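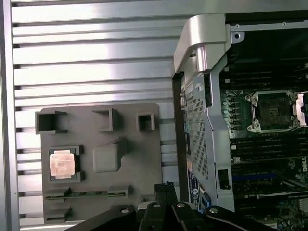
**1/** 攒了好久的话，今天开个串慢慢讲。我在 Suvgate 干旧工作站翻新，拆机、清灰、换件、装回去、跑测试、贴标出库，就这么一条线。今年四月我们车间上了机械臂，到现在总算有点资格说说它来了之后班怎么上、人怎么变的。很长，想到哪写到哪，欢迎插嘴！

**2/** 先说说以前。我们线上的活分两种，一种是"费手"的，一种是"费眼"的。费手的就是拧螺丝、拔线、抬机箱，塔式工作站真的沉，抬一天回家连锅都不想端。费眼的就是装 CPU、插内存、看针脚。我入行就是从费眼的那头开始的，组长看我手小，二话不说把我按在 CPU 位上了哈哈哈。

**3/** 没装过 CPU 的朋友可能没概念，动作本身特别短：压杆抬起来，盖子掀开，对准角上的标记，垂直放下去，盖上，压杆压回去。难的是你得一整天都垂直放。针脚在主板插座里，细得跟绒毛一样，歪着蹭一下，运气好是虚惊一场，运气不好整块板子就躺进待修箱了。

**4/** 所以 CPU 位上的人有个共同毛病，就是憋气。放下去那一下大家都憋着，放完了才喘。我自己完全没意识到，还是家里人发现的，说我给手机贴膜的时候像在潜水……

**5/** 上机械臂这事，一开始是从客户那边传下来的。Doolan 是我们的大户，他们的单子每个月 400 来台，型号集中，配置也统一，同一款机箱能一口气排很长。主管开会的时候说，这种单子最适合先试。台下一片安静，我当时脑子里就一个念头：完了，集中又统一，那不就是我每天在干的那些。

**6/** 会后更衣室那个气氛你们自己想象一下吧。有人开始算工龄，有人问隔壁厂还招不招人，还有人特别乐观，说让它来，看它能不能从一团电源线里把那个插头拔出来。（这句话后来成了我们车间的名言，下面会讲到。）

**7/** 设备是 Stuvow 给做的整套，手臂、夹爪、相机、软件一起。第一批上了 2 个工位，都在我们这头，离窗户近。我本来以为会是那种黄色大家伙，关在笼子里轰轰响的，来了一看，灰色带点浅蓝，细长细长的，干活的声音还没有我们那台老空压机大。

**8/** 它分到的活很窄：把 CPU 放进插座，把内存条插进槽。就这些！拆侧板、清灰、掀压盖、理线、装散热器、合盖、跑测试，全是人。所以四月刚上线那会儿，我们的工作量一点没少，反倒多了一样：伺候它。

---

## 伺候机械臂是一种什么体验

**9/** 首先是摆盘。对，我们管这个叫摆盘，跟餐厅一样。零件得先由人放进那块灰色托盘里，CPU 坐方格，金属盖朝上，内存条横着躺进长槽，两头有小卡子夹着。以前我左手从防静电盒里摸一颗 CPU 出来，右手已经在掀盖了，一气呵成。现在得规规矩矩一格一格放好，刚开始真的烦死，觉得自己像在给祖宗上供。

**10/** 托盘的格子改过好多版。最早的格子四面都高，CPU 放进去严丝合缝，看着特别舒服，结果人取放的时候手指没地方下，指甲一抠就容易碰到底下那面。我跟调试的工程师说，你们这个盘子是给夹爪设计的，可是往里放东西的是我呀。人家愣了一下，真去改了，下一版就好使多了。

**11/** 这件事我还挺得意的！以前在线上提意见，基本就是填个单子，塞进 Lukine（我们的工单系统），然后石沉大海。这回调试的人就站在我旁边，我说格子太深，他当场拿卡尺量，过阵子新的就印出来了。感觉自己头一回参与了"造工具"，之前一直都是工具什么样我就怎么将就。

**12/** 然后是摆机箱。机箱要侧放，开口朝上，位置还得对。人干活的时候机箱歪一点根本无所谓，身子一扭就过去了。机械臂虽然有相机能自己找，但是歪太多它就停下来等你，灯一变，全车间都知道是你那边。刚开始那几个星期，我每天都在跟一个机箱较劲，推过去一点，拉回来一点，跟停车似的。

**13/** 台面也有讲究。我们用的是那种一条一条的金属条格台面，好处是灰掉下去不积着，坏处是小螺丝也跟着掉下去……以前人工位上都铺一层防静电垫，机械臂工位没铺，第一个班下来，我在缝里掏螺丝掏得想哭。后来我养成习惯，螺丝一离手立刻进磁碗，这习惯现在在家装柜子都带着。

**14/** 还有一个我完全没想到的，就是线。机箱里的电源线束平时我随手往旁边一拨就行，它不会拨。你要是把线留在插座上方，它下来的路就被挡了。所以现在上机械臂之前，必须先把线都归到一边去，红的黄的橙的一大把，压到电源那头。"从一团电源线里把插头拔出来"这件事，至今还是我们人类的保留节目，说那句名言的同事走路都带风。
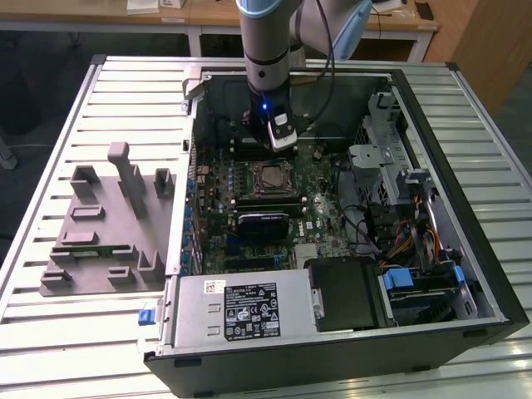
## 它到底干得怎么样

**15/** 肯定有人要问快不快。单看放 CPU 那一下，它比我慢，慢得多。它要先过去看一眼，再下来一点，再看一眼，然后才夹。我第一次站旁边看的时候急得恨不得上手帮它。可是它不聊天、不上厕所、下午三点也不犯困，一个班拉平了看，差距就没那么吓人。具体的数我不方便往外讲，大家意会。

**16/** 稳呢？放 CPU 这件事上我服。它下去的姿势每次都一样，早上什么样快下班还是什么样，我做不到。我最怕的就是吃完午饭那一阵，眼皮沉，手还得稳。现在那一阵它在放，我在旁边那台上装散热器，涂硅脂，扣风扇线，犯困了也不至于毁一块板子。

**17/** 内存条就没那么顺了。插内存要用力，而且两头要一起下去，听到咔哒才算。它刚来的时候经常一头下去了另一头还翘着，看上去插好了，一开机就报错。我们人是靠手感和那一声响的，它靠力的读数。工程师调了好久，还专门来问我："你怎么知道到位了？"我说就……知道啊。然后被要求详细描述"就知道"，憋了我整整一个午休。

**18/** 后来我给他们录了一段我插内存的过程，嘴里配音的那种："到这儿有点涩，对，再往下，有点弹，好，过了。"录完自己听一遍，羞耻得脚趾抠地。但是他们真的拿去用了，说"有点弹"那里对应的就是读数上的一个小坎。我现在逢人就说机械臂是我带出来的徒弟，夸张是夸张了点哈。

**19/** 所以现在的规矩是这样：它插完内存，人必须再按一遍两头。这条是我们自己争取写进作业指导书的。一开始排产那边不乐意，觉得既然自动了，人还按什么。我们组长就说，那开机报错的返工算谁的？会上安静了一会儿，这条就写进去了。

---

## 人怎么变的

**20/** 说回大家最关心的：裁人没有？我们车间目前没有。但是我得把话讲全，也没有再招。以前旺季会来一批临时工，今年来得明显少，原来 CPU 位是留给新人练手的，现在新人来了直接去清灰和外观。这个变化不声不响的，老员工感觉不到疼，可门口那块招工牌子确实摘掉了。

**21/** 我对这个挺矛盾的。我自己就是从 CPU 位学起来的呀，在那个位子上你会记住每种插座长什么样，哪款的压盖紧，哪款的电容离得近容易刮手。新人现在没这个过程，直接去看机械臂的屏幕，屏幕上说没问题就是没问题。万一哪天屏幕说有问题，他们得知道往哪儿看啊。

**22/** 我跟组长提过这事，后来定下来，新人头 2 个星期不碰机械臂工位，全程手工装，装坏的板子也拿给他们看，针脚歪成什么样，用放大镜自己找。有个小朋友看完放大镜跟我说："姐，我今晚会做噩梦。"很好，说明看进去了。

**23/** 我自己的岗位名字也换了，从"装配"变成"工位操作"。听着洋气，工资条上加了一点岗位补贴，够多喝几杯奶茶的那种。活的内容变成一半动手一半盯着：摆盘，摆机箱，按启动，看它做，补按内存，装散热器，在 Lukine 里点确认，下一台。

**24/** 盯着比动手累，这个我之前真没料到。动手的时候脑子是可以放空的，手自己会走，我能在脑子里把一集电视剧从头复习到尾。盯着就不行，一放空就漏，它停下来等你的时候你还在想男主角。头一个月我每天下班头疼，后来跟班上申请了轮换，盯一阵，回人工位装一阵，才缓过来。

**25/** 轮换这个要重点夸一下，强烈建议所有上自动化的车间都搞！我们是上午下午对调，谁也别一整天钉在一个位子上。手艺不丢，眼睛也歇得着。刚提的时候有人嫌交接麻烦，换了一阵之后你再让他换回去，他第一个跳起来。

**26/** 身体上的变化倒是实打实的。我脖子好多了，以前低头找针脚标记，一天低到晚，晚上躺平后颈那一块是硬的。现在低头的时间少了好多。不过腰没好，机箱还是我们抬！我每次看着那条胳膊悬在那儿，都想说你怎么不帮我搭把手呢。人家不管搬运，要搬运得另外买。

**27/** 还有憋气的毛病，我居然没改掉。它放 CPU，我在旁边替它憋。有一次我跟同事一起看，两个人同时呼了一口气，互相看一眼，笑得差点把磁碗打翻。

---

## 几件不太好的事也说说

**28/** 停机。它一停，人就只能干站着。以前谁卡住了，旁边的人伸手就帮了，现在它卡住，你得看报警内容，照着卡片一条一条来，不能伸手进去乱动。有一回报警写得特别玄，我们几个站在那儿逐字翻译，最后是夹爪上沾了一点标签胶，拿酒精棉擦一下就好了。擦夹爪从那以后变成开班点检的一项。

**29/** 混型号。Doolan 的单子顺，是因为他们的机器都差不多。一旦来的是散单，东一台西一台，插座位置不一样，内存槽排法也不一样，机械臂就得切程序，切一次还要人确认一次，算下来还不如我直接手工装。所以散单到现在全走人工线。我个人猜测很长时间内都会这样，谁家仓库里翻出来的旧机器能整整齐齐一个样啊。

**30/** 数据这块我有点不舒服。每台机器做了多久、停了几次、是谁点的确认，Lukine 里全有记录。以前组长看的是一个班总共出了多少，现在能看到某一台在我手上多待了一会儿。刚上的时候真有人拿这个在早会上念名字，念得大家脸色都不好看。

**31/** 后来这事是怎么解决的呢，我们几个老员工一起去找的主管，就说一件事：多待的那一会儿，往往是在处理来料的毛病，比如上一家贴歪的标签，卡死的锁扣，里面灰厚得跟毯子一样。你只念时间不念原因，那以后大家就都不处理了呗。现在早会只念工位，不念人，停机要带原因。不算完美，可以接受。

**32/** 再一个，声音。车间比以前安静了，听起来是好事对吧？可是以前我们装机的时候会隔着台子喊话，"你那儿还有硅脂吗""中午吃啥"，现在机械臂工位之间隔得开，中间还有黄线，喊过去觉得怪怪的。有段时间我一个上午没跟人说过一句完整的话。现在我们约好去打水一起去，水喝得多了，算意外收获吧。

---

## 零零碎碎的答疑

之前发过几条短的，评论区问得多的我集中回一下～

**33/** "它能不能自己掀 CPU 压盖？" 我们这套不掀，压杆和盖子都是人来。Stuvow 那边说在试，我没见过，不敢乱讲。掀盖那个动作对人来说很顺手，勾一下就起来了，交给夹爪估计得琢磨很久。

**34/** "怕不怕它夹到你？" 刚开始怕的，现在是习惯性站在黄线外面等它回到位。培训反复讲，它动的时候手不进去。我加一条自己的：头发扎起来，工牌绳子塞衣服里，袖口别敞着。机箱边缘的铁皮比它可怕多了，我手上的口子都是铁皮划的。

**35/** "学这个要不要会编程？" 操作不用。屏幕上选型号、启动、暂停、回位，会用手机点外卖就会用。但是我现在跟着工程师学看力的曲线，就是插内存那个"小坎"，能看懂之后特别上瘾。厂里说后面会出一个内部考核，考过了可以做调试助理，我报名了！！

**36/** "你们用人工智能了吗？" 相机认零件位置那部分应该是的吧，具体我讲不清楚，讲错了要被同事笑。我只知道灯光一变它就容易犹豫，傍晚太阳斜着照进来，机箱边上的金属反光特别亮，那一阵停得多。后来给靠窗那边装了卷帘，好了很多。

**37/** "旧机器翻新值不值得上自动化？" 我只能从我站的位置说。单子量大、型号齐、活又细又怕手抖，值。要是像我们散单那样，别折腾。还有就是上之前，一定一定让真正干那个活的人去看一眼设备。我们的托盘、卷帘、按两头，都是上了之后才补的，要是早点问一句能省好多事。

**38/** "你会希望它再多干点啥？" 清灰！！求求了！哪怕就吹一吹散热片呢。每次戴着口罩吹灰的时候，我都要扭头看一眼那条干干净净的胳膊。

---

## 接下来

**39/** 车间下一步是再加 2 个工位，放在线的中段，听说想试装显卡。显卡我是持保留态度的，它重，还有挡板要对，卡扣又藏在下面，人装都得歪着头看。不过四月的时候我也觉得插内存不行，所以先不把话说满。

**40/** 我跟组长要了个差事，新工位的托盘图出来之后先给我们几个过一遍，在打印之前提意见。组长答应了，工程师也答应了，还让我把人手放零件时的顺手方向画个草图。我画了，丑得很，箭头画得像鱼，但是他们说看得懂。

**41/** 这串写了好几个晚上，中间还被叫去加了个班，语气前后不搭的地方多担待。有同行的话特别想听听你们那边怎么分工的，尤其是做服务器的，你们内存条那么多，是谁在插？

**42/** 补一条，写于 8/9/25：显卡工位的托盘草图发下来了，今天午休一堆人围着看，意见最大的是放挡板螺丝的那个格子，太浅，胳膊肘一碰就翻。已经提进 Lukine 了，顺便当面又说了一遍。等新版印出来我再接着这串往下更。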